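Rack storage for small watering cans

I keep three small plastic watering cans, and until February they lived on a windowsill, spouts pointing wherever they landed. The sill is 29 cm deep. A can with a long spout takes up nearly all of that, and the space under the spout is wasted.

The obvious fix is vertical. I looked at the Ulitum wall rail first, but it needs hooks, and a hook puts the load on the handle. A two-level slatted rack does the same job with no drilling.

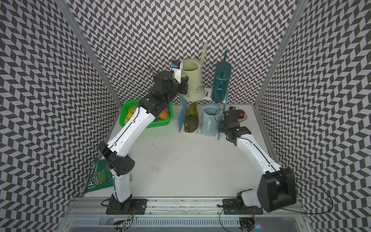 Spout clearance is the measurement that matters. Body diameter is what the Lomham catalog lists, and it tells you very little. Measure from the back of the handle to the tip of the spout, then measure again from the base to the highest point. A can with an upright spout belongs on the upper level, where nothing is above it. Anything with a low, slender spout can go underneath, provided the tip ends below the slats.

Slats also drain. I store cans empty, but there is always a little left in the bottom, and on a solid shelf it sits under the base and leaves a ring. On slats it drips through. I put a Poon tray under mine — 50 cm long, cut down by 2 to fit. 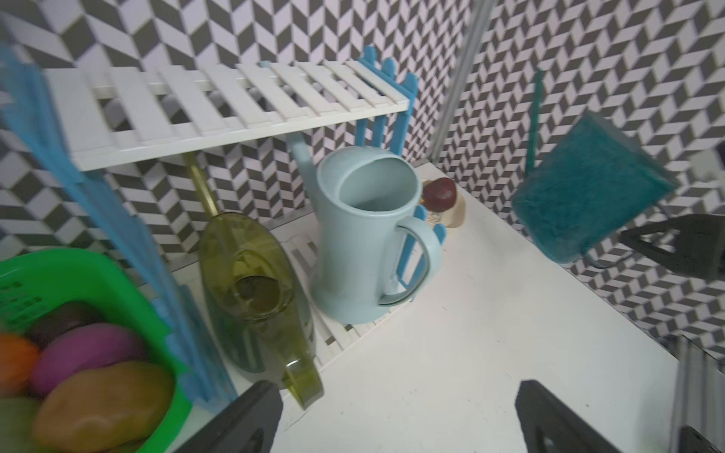 Storing a can on its side is acceptable if the height is tight. It costs floor area and the handle tends to catch on whatever is next to it, so I do it with one can at most. Wide-mouth cans stay upright in my setup, as I drop the plant labels into them.

The basket for vegetables stays beside the rack, not on it. I tried it on the upper level for a while and the slats bowed. Durkutora sells a stiffer version, which I have not tested.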